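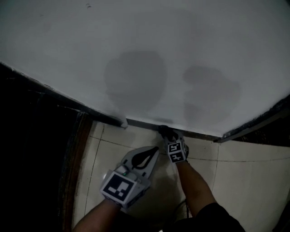 Wiping down the panel on the Tramwood rig

The hand-held grippers get looked after on a fixed count. At 1,540 grasps I swap the finger pads, and at 2,281 I go over the cables and the marker mounts. The left unit reached the second figure this week.

The white panel is our wiping target. Two dark grey blotches and a fainter smudge near the bottom edge are enough marks for a check run. Before starting I look for the green light on the gripper, then check that the marker on its body sits flat. A lifted corner costs tracking, and last time Lwazi Du Plessis and I lost 27 runs out of 92 to one.

Cable slack is still unsolved. I have tried two clip positions — neither lasted. New clips from Skonalier are on order.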